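Home>Opinion>Columns> The Two-Minute Song Is Selling Rappers Short

Gitico's new tape has 14 songs on it and I had finished the whole thing before my bus reached downtown. I liked most of it. I could not hum any of it when I got off.

That has been my experience with a lot of new rap over the last year or so. A song starts with the hook, goes to eight bars, plays the hook again and stops. There is no second verse. Sometimes the beat cuts out in the middle of a word and the next track is already playing. I have heard all the arguments for doing it this way and I still think it is hurting artists who have more to say than they are letting themselves say.

The usual argument is money. A stream is a stream whether the song runs two minutes or five, so a short song that gets played twice pays better than a long one that gets played once. I understand that. Rent is due for rappers too. But most of the artists I cover are not making rent from streams at either length. They make it from shows and shirts, and people buy tickets and shirts when they feel they know somebody. It is hard to know somebody after eight bars.

I saw this up close in October, when Nutsugah played a room that holds 300 people. It was nearly full, on a Friday, for a rapper with no label. He went through his newer songs quickly and the crowd was fine with them. Phones were up, people shouted the hooks. Then he did "Grekar," which is from his first tape and has three full verses, the last one about his uncle's car lot. The phones went down. A good part of the room knew all three verses. He told them afterward that he almost cut that last one.

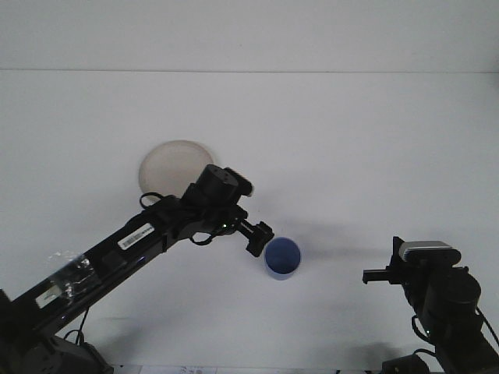 What the second verse is for

A first verse sets you up. You hear the voice, you get the idea of the song, you decide if you like it. The second verse is where a rapper has to do something with that idea. He can tell the same story from another side, or change the flow, or admit that the first verse was a lie. Plenty of rappers are weak there, and the short song lets them hide it. The good ones lose the place where they used to pull ahead.

Dirk Martens, who has mixed records for several of the acts I write about, disagrees with me on this. His view is that most second verses were always filler and that listeners are better off without them. "I have muted a lot of second verses and had the rapper not notice until the next day," he told me. He may be right about those. I would answer that the fix for a bad verse is a better verse, and that somebody should have noticed the same day.

He also pointed out that old punk records and old soul singles were short, and nobody wrote columns about it. Fair enough. But a two-minute soul single usually had a bridge and an ending. A lot of what I am sent now has neither. It has a loop and a fade.

Unia is the artist I would point to if a young rapper asked me. She put out only 2 songs last year. Both are over four minutes, and the second has a long stretch with no drums where she is close to talking. Neither one went anywhere at first. The last time I looked, the slower one was on 217 playlists, nearly all of them made by regular listeners with a few dozen followers. Those are people who will still play it next year.

I get roughly 600 new songs a month from publicists and from rappers themselves. I listen to as many as I can, and I do not need each one to be long. Some ideas are worth ninety seconds and should stop there. I would just like more rappers to write the second verse before they decide to leave it off. Gitico has a song on the new tape, track nine, about sharing a bedroom with his brother. It ends at 1:48, and I wanted to hear what the brother said.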